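About Flusero

Flusero writes working rules for robots that share a table, a bench or a counter with people. We are based in Vuncombe and have been doing this under our own name since October, when we split from the Flinetti safety office.

What we cover

Our main document is the Ó Ceallaigh Practice Guide. It has 128 rules, most of them short. They deal with everyday questions: how fast a hand may move near a cup, who may clear a stop, what has to be written down after a dropped item. Cell guarding and heavy lifting are outside our scope — other bodies handle those well and we point readers to them.

How a rule gets in

Anyone can propose one. A proposal is tried on a real task, by two operators who did not write it, and the log is kept whether the rule passes or fails. The archive now holds some 1,357 logs. Members can read all of them.

We use plain household tasks for most trials, such as setting out food and dishes. They are easy to repeat, and a mistake is easy to see. For two-handed work, the guide asks that each hand has its own side of the table and that neither crosses over without a logged reason. 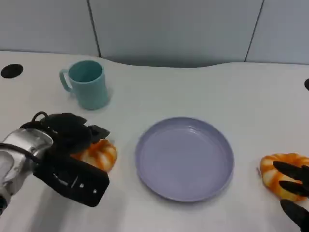
A rule that fails can come back after 24 days with new wording. Rules already in the guide are reviewed each year, and old versions stay on file under their original numbers.

Membership is open to labs, schools and small shops. Fees and forms are on the Join page.

Page last updated 2025-12-21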